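Pushing things about, round two

Several of you asked how we were getting on with the new tool, so I've pinched a corner of this month's newsletter to tell you.

We've been comparing two ends for the same arm. One is the Gumadow two-finger gripper we've had for ages, and the other is the Akbulut pusher, a plain slim finger that does nothing but nudge. I'll admit I was rooting for the Gumadow (it was my budget request, after all!) and I went in a bit smug. Then we ran 325 goes with each, same arm, same Villudano controller, same jobs, and the finger did rather better than I'd bargained for. It got blocks where we asked in all but 23 goes. The gripper missed 698 minus a lot of grumbling... no, sorry, wrong column. 698 is the part number of the replacement pads, which I've typed so often this month it's stuck in my head. The gripper missed 41 times, mostly by clipping a neighbour on the way down.

Where the finger struggles is corners. Shove a cube dead centre and it goes nicely, but catch it near an edge and it spins off sideways. Cylinders are another headache, and stars are oddly well behaved, I think because the tip settles between two points.
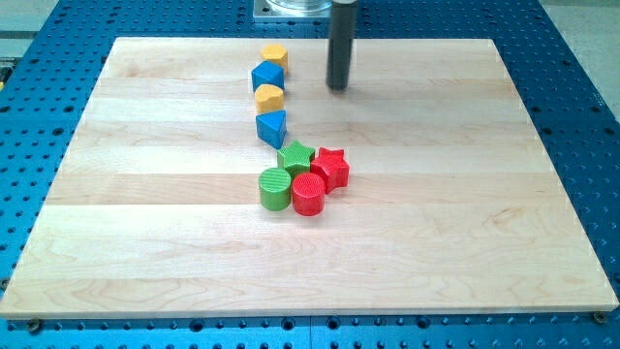
The other thing we changed was speed. The Grundetti camera needs a moment to catch up after each push, so we dropped the arm to 11 centimetres a second and the overshooting calmed down straight away. It does make for a slow afternoon, mind you, and I got through a lot of tea.

Next up is a softer tip, which should arrive before Thursday's session. If you've got one lying in a drawer that you'd lend us, bring it along and we'll try that too!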